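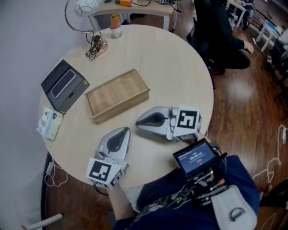 Two hand-held grippers on the round table, with the shallow wooden box behind them.

Dronimen Pair review: can it put the box away yet?

The Dronimen Pair is a set of hand-held grippers with software that is meant to turn your movements into something a robot arm can repeat. You do the chore yourself, holding the grippers instead of using your fingers. The recordings go through the training program, called Huvdale, and the result is loaded on to whatever arm you own. Ours is a plain bench arm that was already in the workshop at Havville, so any complaint about its speed should not be laid at Dronimen's door.

I have had the kit on loan for two months. I wanted to know if a small workshop, or a patient person at home, could get a useful chore out of it. I chose dull ones: putting small wooden parts away, closing a box, clearing a table.

Setting up took most of a morning. The printed guide is short and assumes you have done this sort of thing before. The markers have to be in view for the tracking to work, and the software stops with a warning when it loses them. I got used to keeping my elbows out. The cable is too short if you like to stand well back from the table, and I would buy an extension on the first day.

Using the grippers is tiring at first. You lose all the small things your fingertips tell you, and for the first few tries I squeezed everything much too hard. A thin piece of wood is easy enough to pick up on its edge. Putting it down flat is harder, and turning it over in one hand can't be done. You have to pass it across to the other gripper or put it down and start again.
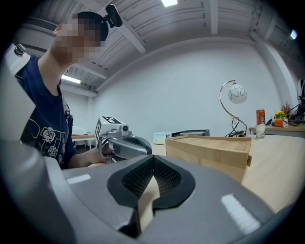 After a few evenings the movements come more naturally, though I was still a good deal slower than with bare hands. The jaws are the best part of the kit. They hold a narrow edge firmly and did not mark soft wood. The handles are less good. They are a size too big for me, and a colleague with larger hands had no trouble at all.

Then there is the arm. Trained on nearly 40 recordings of one job, it could pick a wooden part off the table and drop it into an open box, provided the box was close to where it had been during the recordings. Move the box a hand's width and it mostly still managed. Turn the box round and it put the part on the table beside it. Closing a lid was worse. It would push, the box would slide, and it would carry on pushing. More recordings helped a little.

Clearing a table with other things on it was beyond it. A lamp with its cables in the way was enough to make it stop halfway, and I would not let it near a drink. I ended up tidying the table so that the machine could tidy the table.
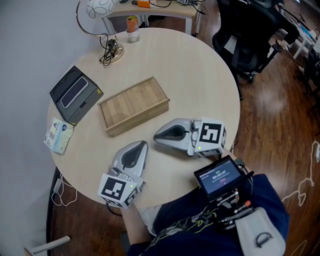 Can it do a household chore without someone watching?

Not in my experience. It can repeat a single, simple job in a place that is kept the same, and someone needs to be near the stop button. For a shop floor where the same part arrives in the same spot all day, that may be enough. For a kitchen it isn't.

I also tried the Appiah gripper set for a week in April. It is lighter and more comfortable, and I could work with it for longer. Its pads wore quickly, though, and the software crashed often enough that I lost recordings. Given the choice I would put up with the heavier Dronimen handles.

Support was decent. I wrote in twice, and both answers came from someone who had clearly read the question. Spare pads are sold separately and are quick to change.

If you teach, or run a workshop and want to learn how this sort of training is done, the Pair is worth borrowing and perhaps buying. If you want your cupboards sorted, keep your money for now. I will be handing the loan set back, and would like to try it again when the lid problem has been looked at.

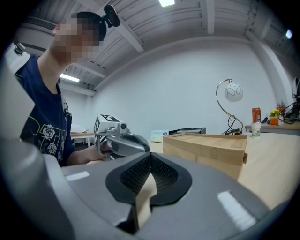
A light wooden piece held in the jaw, with the wooden box on the table beyond.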